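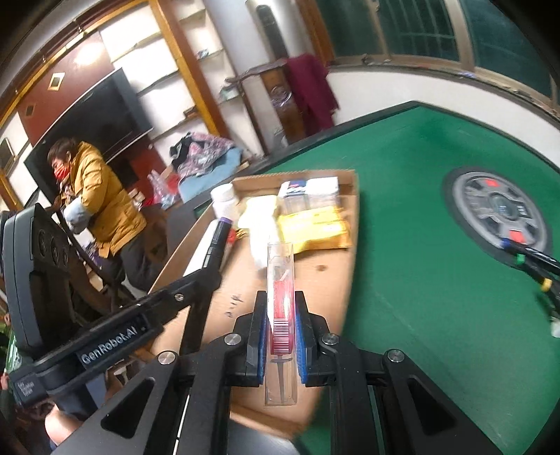

Postseason Success and Applications at Nandley College
Student project report, Sport Management
Prepared by Cheuk-hei Hsieh

1. Purpose
The project examined whether the women's volleyball team's run to the conference final affected interest in the college.

2. Method
Admissions inquiries were compared for the 2 years before and after the final. A survey was also sent to first-year students in December, and 612 replied.

3. Findings
Inquiries rose by 9 percent, mostly from within the state. Few survey respondents named athletics as their main reason for enrolling. Tuition changed during the same period, and its effect could not be separated out.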